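**Skerkel two-arm picker - hire and purchase**

For greengrocers, farm shops and anyone packing orders off an open display. Supplied and fitted by Javmont. Updated August.

Two arms, two five-fingered hands, one head camera. Picks loose veg from tiered crates into an ordinary shopping basket. No special bins, no barcoded trays. If your staff can reach it from standing, the Skerkel most likely can too.

What it does well:

- big awkward things - squash, pumpkins, whole cabbages. Uses both hands
- crates at different heights, tilted or flat
- hand baskets, the sort you already have
- the early list, before anyone's in

What it does less well:

- soft fruit. Please don't. We will add it when it's ready
- single small potatoes from a full crate. Can be done, but slow
- bagging. Still a person's job, and will be for a while

**Speed**

Not quick. A good picker beats it easily on a short order. Where it earns its keep is the long dull run, same crates, same list, from 5am on. At the Bedgate shop it starts on the box orders at five and the morning crew come in at seven to check, swap and bag. They used to start at five themselves.

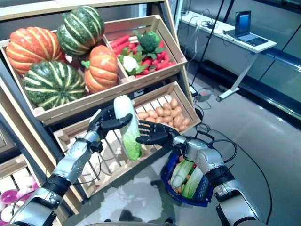
Setting up takes a morning if the floor's level and there's a socket nearby. We bring the laptop and do the first crate layout with you. After that your own people can change it - move a crate, tell it what's in there now, let it look, done. Allow 14 days from order to fitting, longer for the Seixas stand (see below).

**What changes for staff**

Gets asked on every visit so it's going on the page.

Less bending and lifting, mostly. The lower crates are the ones that hurt backs and the arms don't mind them. More checking. Someone has to look over each basket and pull anything bruised, the Skerkel can't judge ripeness the way your people can and we don't claim it does. Somebody also has to keep the crates topped up, same as before.

Celeste Vieira runs the floor at Bedgate and let us quote her: "We kept everyone. Hours moved, that was the row, to be fair. Two of the early lot liked the early start and lost it. I'd talk to people a month before it arrives, we gave them a week and it wasnt enough."

We agree with her. There's now a staff session included in the price, before fitting, no managers in the room if that's preferred. Questions go to our fitter and not a salesperson.

Training is half a day per person. Covers starting, stopping, clearing a dropped item, changing the crate list, wiping down the hands. Everyone who works near it should do it, including weekend staff.

**Stopping it**

Red button on the base, second one on a lead that you can hang where you like. Arms hold position when stopped, they don't drop. Keep customers out of reach while it's running - if you can't, run it before opening only.

**Cleaning**

Damp cloth, food-safe spray, every shift. Fingers come off for a proper wash. Do not hose. Soil gets in the wrist joints if left so don't leave it.

**Options**

- Seixas tiered stand, slatted crates on a metal frame. Allow 21 days
- spare finger set
- longer stop-button lead
- second basket position

**Hire**

Monthly, minimum term 2 months, fitting and staff session included. Refundable deposit of 500 pounds. Purchase price on request as it depends on the stand and how far we're driving.

Servicing is twice a year, we come to you. Phone line is open from 4.30am as that's when people need it. Leave a mesage outside those hours and the fitter on call rings back.

To book a visit, send us the rough size of your display, what you sell off it, and what time your first person gets in.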